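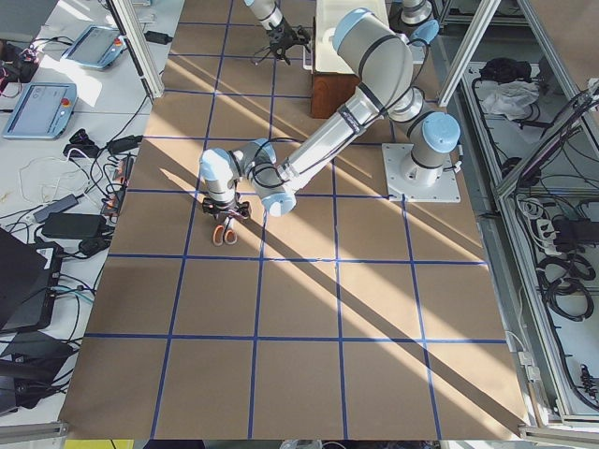
4.2 Tape as a cell boundary

Tape was the cheapest thing we tried and the one people kept. Painter's tape goes down in minutes, comes off again by hand, needs no drawing tools. The Nadside rooms had used pencil lines before that and the lines were gone within a month, mostly from sleeves. Cord pinned at the table edge was worse – it snagged.

Spacing first. We started with small cells, one object per cell, and the small things fit fine (tape rolls, pens, a glue stick). Scissors did not. A pair of scissors put down open takes up far more table than the same pair closed, and people put them down open. So the cells grew. Large cells meant fewer lines to lay and fewer crossings, which matters later in this section because the crossings are where the trouble is.

Cells don't have to be equal. Kavinda Cassim laid the first Karunaratne table by eye, no ruler, and the rows came out uneven. We left it. Placement errors on that table were no higher than on the measured one next to it (Table 4), and in the exit interviews only one participant mentioned it at all. "I just look for my square," was the usual kind of comment. What did raise errors was a line that stopped short. With a missing side, two cells read as one big cell and things drift into the middle of it.

Objects with a fixed footprint were treated separately. A box or a small drawer unit stays put all day, so it works as a landmark, and participants gave directions from it ("two over from the box"). We recommend placing it before taping, and running the nearest strip close along its side. Strips that pass under a box are a nuisance. Every time the box gets lifted the tape comes with it a little, and then teh edge rolls.

4.3 Wear

Of 53 strips inspected in June, 23 had some damage. Lifting, tearing, or a repair over one of these. Most of the damage was near crossings or along the top of a strip where hands and sleeves pass. Long straight runs in the middle of a cell side did well. Bare surface inside the cells wore too, scuffs and scratches mainly, but this did not stop anyone using the table and we did not score it.

Repairs need their own paragraph. The common fix is to cut out the bad bit and lay a short piece over the gap. It's fast. It also leaves a double thickness with two raw ends, and raw ends are what lift next. Anoma Bepari went back over the inspection sheets and sorted the damage by type; patched sections came up again and again as the place where a later tear was recorded. The sheets do not say how old each patch was, so we can't give a rate. Kinds of damage as scored are listed below, and Figure 3 has several of them on one surface.

Wavy edge: strip still down along its middle, edge raised.
Overlap: two pieces laid one on the other, ends visible.
Jagged end: torn or cut across, not square, usually with some peeling.
Short line: strip stops before the crossing it should reach.

Figure 3. Blue tape grid on a gray work surface, wooden box at lower left. Torn, overlapping section on the upper horizontal strip, just right of the left vertical strip; jagged, peeling section on the same strip, left of the right vertical strip. The right vertical strip has a wavy edge in its upper part. Lower horizontal strip begins at the central vertical strip.
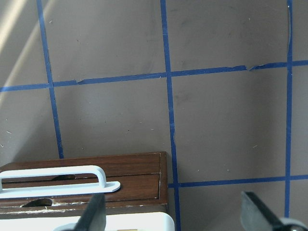 Should a damaged strip be patched or replaced?

Replace the whole strip if it is damaged in more than one spot, and patch only a single short tear that sits well away from a crossing.

The Karus tables were done this way from the second month on. Staff there kept a roll at the table, so replacing a strip was not much slower than patching it. At Bandau the roll was kept in an upstairs cupboard and strips were patched, or left. We think the distance to the roll explains more of the difference between the sites than anything in the written instructions, but with two sites this stays a guess.

Light was noted and not analyzed. Tables near windows get bands of sun and shadow across the grid for part of the day, and some participants said blue lines were harder to follow where a shadow edge ran beside one. Session times were logged only to the half day, so we could not match complaints to conditons. Placement scores for morning and afternoon sessions are in Table 5.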